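Notas para a palestra - oficina aberta da Ruris, 26 de junho de 2019

Começar sem slide nenhum. Perguntar quem já abriu o computador de casa (vai ter pouca mão levantada, tudo bem, eu também demorei!). Contar logo a história do Prins velho que comprei em abril: vinha com um pente de memória só e levava uma eternidade pra abrir uma planilha.

Falar devagar na parte da compra. Memória tem geração, e pente de uma geração não entra no encaixe da outra - o entalhe fica em outro lugar. Olhar o manual da placa antes de gastar. Eu paguei 309 reais no meu e quase pedi o errado.

Depois, a ordem das coisas: desligar, tirar da tomada, segurar o botão de ligar uns segundos, encostar a mão na parte metálica do gabinete. Pegar o pente pelas bordas, nunca pelos contatos dourados. Abrir as travas do encaixe (tem placa com trava de um lado só, avisar!). Alinhar o entalhe, apertar por igual nas 2 pontas até ouvir o clique. A força assusta um pouco na primeira vez.

Se a máquina apitar e não der imagem, calma. Tirar, olhar se tem poeira no encaixe, pôr de novo. Na Clendstead, onde eu dava manutenção, quase sempre era pente mal assentado.

Beber água aqui. Se sobrar tempo, falar de quais encaixes usar quando são dois pentes. Senão, pular pra última imagem e abrir pras perguntas. 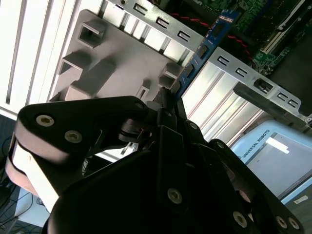 Uma moça da plateia perguntou se podia misturar pentes de marcas diferentes, porque tinha um guardado na gaveta e não queria comprar o par.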